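The sheet has got the better of us

I'd been in Tatu Wanyama's spare bedroom for less time than it takes to boil a kettle when I was told, very cheerfully, that I was standing on the wrong side of the bed. There's a right side, apparently! I'd come to talk about folding, and we got to that eventually, but first we had to talk about the sheet.

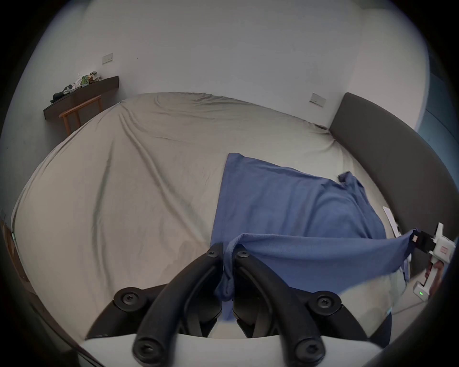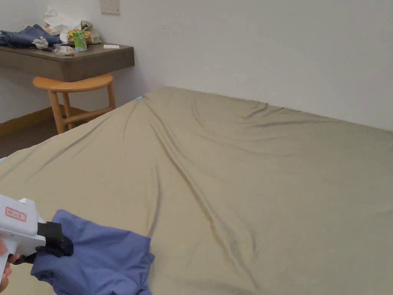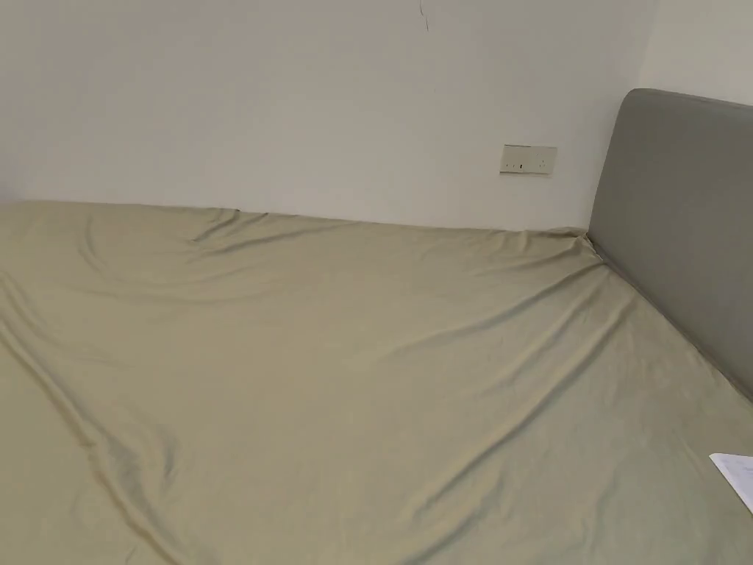
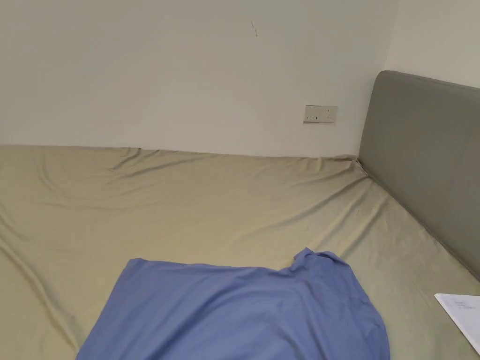

A big bed, and a fitted sheet to go with it.

Monow, January 2022, page 38

"You fold on the bed," Tatu says. "Always on the bed. People buy a nice table and then they fold on the bed anyway, so I cut out the table."

Tatu runs Folska, a home-tidying service that started with one friend's airing cupboard and has now been through 141 bedrooms (there's a notebook, I was shown it, the handwriting is dreadful). I'd expected everything to be boxed and labelled. It's more lived in than that. There are jeans on the wall desk, and a carton of something to drink, and a heap of white stuff leaning against the wall that I didn't like to ask about.

So I asked about the jeans instead.

"Jeans last. They're easy, they stay where you put them. I do knits and soft things first while I've still got patience, and the blue one was next."

I had a go at something soft myself, a jumper, and made a sort of parcel. Tatu looked at it for a while and then asked whether I'd ever worked in a sandwich shop. The trick, I was told, is to hold the thing by two places along one edge and get that edge straight before you even think about sleeves. I'd been starting in the middle and patting outwards, like pastry.

"Everyone pats! Patting is just moving the problem along."

Which brought us back to the sheet, a beige one with creases running right across it. I wondered if it bothered someone in this line of work.

"It did for years. I used to iron them on the bed, can you imagine? Crawling about on my knees with an iron. My back went in March and I gave it up. If the corners are on, the sheet's done. You're going to lie on it."

The corner by the headboard is the awkward one, says Tatu, and I can see why: the bed goes right up to the wall on its far side, so you have to kneel on the mattress and lean over, and of course then you're kneeling on the very thing you're trying to pull straight. Tatu does that corner first and works back towards the open side. I do it last at home and swear a lot.

I liked the headboard, a soft grey thing with rounded corners, and said so. It's a Strazds, bought second-hand for 84 pounds, and it took two people and a neighbour's van to get it here. The stool under the desk has a curved seat and looks like it came with the room, but that was a Jurer sale, and Tatu is still pleased about it.

"I sit on it to pair socks. That's all it does. A stool for socks."

We talked a bit about the wall too, which is plain white with nothing hung on it over the bed, just a socket low down and a little scuff higher up. I'd have put a picture up. Tatu had one, a big print of a harbour, and took it down after banging an elbow on it once too often while changing the bed. Clients get the same advice: leave the wall over the bed alone if you have to climb up there to do the corners.

Does anybody listen?

"Half of them. The other half ring me up about their elbows."

Before I left I was made to try the jumper again, edge first. It came out square enough that Tatu put it on the pile without refolding it, and I've been unbearable at home ever since. My own fitted sheet still goes on sideways. I've been told to sew a bit of coloured thread into one corner, and I've bought the thread.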